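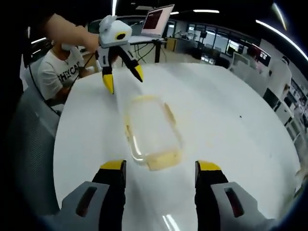

4. Changes in the work at the packing tables

Home Issues Sections Authors Search

Sunday, November 23, 2025
Vesela Begović and Qiuyue Xiong

4.1 Setting and task

Fandico packs kitchen and storage goods for small retailers. Until February the packing group did its work entirely by hand, at standing benches along one side of the building. The company then began to prepare for a robotic packing cell, supplied by Gernus, and part of the group moved from packing to demonstration work. Demonstrators handle goods with hand-held grippers so that their movements can be recorded and used to train the cell. Figure 1 shows the arrangement during such work: a clear plastic container on a round white table, one gripper open in the foreground, and a second held over the table by hand.

Figure 1. Demonstration work with hand-held grippers at a round table. Clear plastic container at center; a person seated at the left.

We interviewed demonstrators, packers who stayed at the benches, and the two supervisors who split the schedule between them. We also sat in on shifts of both kinds. The names of the people interviewed are withheld. Where we quote, the words come from our notes and were checked with the speaker afterward.

4.2 From quota to episode

The clearest change was in the unit of work. A bench packer at Fandico is measured in cartons per shift. A demonstrator is measured in episodes, an episode being one complete handling of one item, from first contact to release. The target was 80 accepted episodes per shift when the work began. It was lowered to 40 after the first month, when the supervisors found that people were rushing and that a large share of the recordings were being rejected in review.

Demonstrators described the lower target as a relief, but several said they had trouble knowing whether they had done a good day's work. A full pallet can be seen by anyone walking past. An accepted episode is a line in a review list, and the list was often not updated until the next morning. One former packer told us she still looked for the pallet at the end of a shift. Another kept his own tally on paper and compared it with the list when it came out. The two did not always agree, and he had no way of finding out which episodes had been dropped.

Rejection was a sore point throughout. The review was done by Gernus staff who did not work in the building, and the reason given was usually a single word such as "slow" or "regrasp." Demonstrators took this as criticism of their handling. When we asked the supervisors, they said that most rejections had to do with the recording and had little bearing on skill. This had not been explained to the group. After our second visit the supervisors began going over rejected episodes at the start of the shift, and complaints about review became less common in our notes.

4.3 Learning to work with less

Packers use the whole hand. They steady an item against the palm, feel for a loose lid with the thumb, and turn a box while reaching for the next one. A two-fingered gripper allows none of this. People with years at the benches found the first weeks harder than newcomers did, and they said so without being asked. "I know how to pick up a box," one said. "Now I have to think about it every time."

Clear containers came up often in the interviews. At the benches they are easy work, light and quick to stack. With the grippers they were regarded as difficult items, and the demonstrators had worked out their own habits for them. Some took hold of the rim first. Others preferred to turn the container before lifting it. These habits were passed along by talk at the table and did not appear in the written instructions, which told people only to grasp the item "in a natural way."

We think this point matters for how the work is graded. On paper, demonstration was placed in the same pay grade as basic packing, on the grounds that it involved the same goods and no heavy lifting. In practice the group was developing methods and teaching them to each other. When the Hondar line of food boxes was added to the program, the supervisors asked the two most experienced demonstrators to try it before anyone else. Neither was paid extra for this, and neither had it noted in their file.

4.4 Strain, posture and talk

Several people who moved from the benches reported less soreness in the legs and lower back. Against this, they reported more in the forearm and wrist, mainly late in the shift. Fandico's rotation plan, written for bench work, moved people between stations according to time on their feet. It said nothing of time spent holding a tool. The supervisors began swapping people on request — a practice that helped those who were willing to ask.

The demonstration work was also more social than we expected. The benches face a wall. At a table, people can see each other, and they talked between episodes about the items, the targets, and what would happen once the cell was running. That last subject was raised in every interview. Management had said that no jobs would be cut, and most people we spoke with believed this for the coming year but were less sure beyond it. A few said they would like to be trained to look after the cell. At the time of writing, Tan, the agency that supplies Fandico's temporary staff, had been asked to draw up such a course, and no start date had been given.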